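The Second Clarinets

By the time the Brellton Town Band had reached the slow movement, Senad Stojanovska had lost his place twice and found it again by watching Blagoje's elbow, which had been his method for the better part of his life and had seldom let him down.

They had shared a stand since they were boys, in the days when the band still practised above the bakery and everybody went home smelling of buns (his mother used to say she could tell how well it had gone by how much sugar was on his cuffs). Now they had a proper hall, with a proper echo, and a new piece called Mulimau that the conductor, Mrs Sarmiento, wanted ready for the August concert. It had 100 bars of rest for the second clarinets, scattered about like puddles, and the trouble with a rest is that a man starts thinking.

"You came in early," whispered Blagoje Halilović.

"I came in hopefully," said Senad.

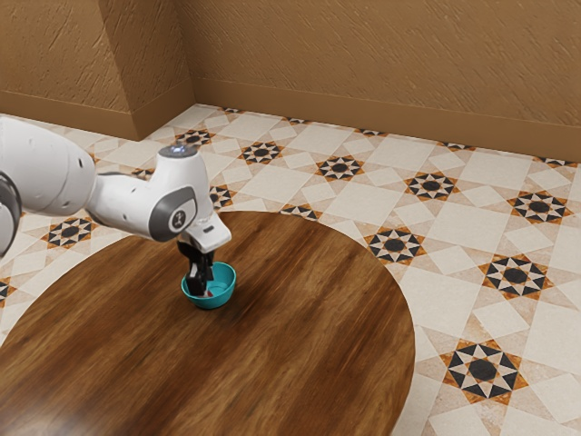
The white arm over the round table, its gripper in the teal bowl.

Mrs Sarmiento put down her baton, though kindly, and asked for it once more from letter D, and would the clarinets please remember that they were moonlight at this point and had no business being a tram. The cornets laughed, as cornets will. Senad wet his reed and looked hard at the page, and there, in the margin beside the tune, he saw a pencil mark he hadn't noticed before, a small pair of spectacles, the sort you draw to tell yourself to look up.

It was Blagoje's drawing, and it was on Senad's side of the stand.
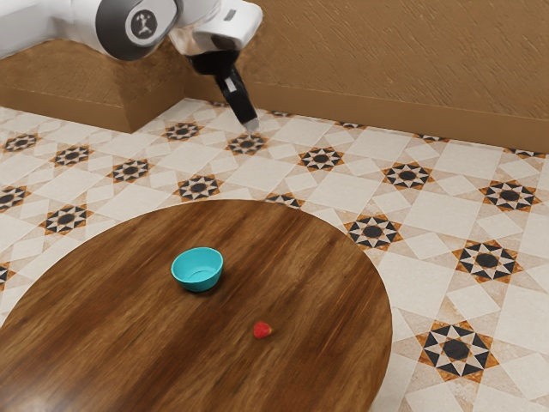
He thought about that all through the next 2 bars, and through the 3 after them, and very nearly missed his entry a third time. How long had the man been drawing spectacles for him? There had been a pair in the Costulix overture too, now he came to think of it, and he had always supposed they were left over from whoever had the part before. All those years of watching the elbow, and the elbow had known perfectly well it was being watched!

He looked up. Mrs Sarmiento was looking straight back at him with her eyebrows raised, and her left hand opened, and in they came together, low and soft, with the horns warming up underneath them like somebody lighting a stove in the next room.

"Better," said Blagoje, when the next rest arrived.

"Was it moonlight?"

"It was a very quiet tram," said Blagoje, and turned the page for both of them.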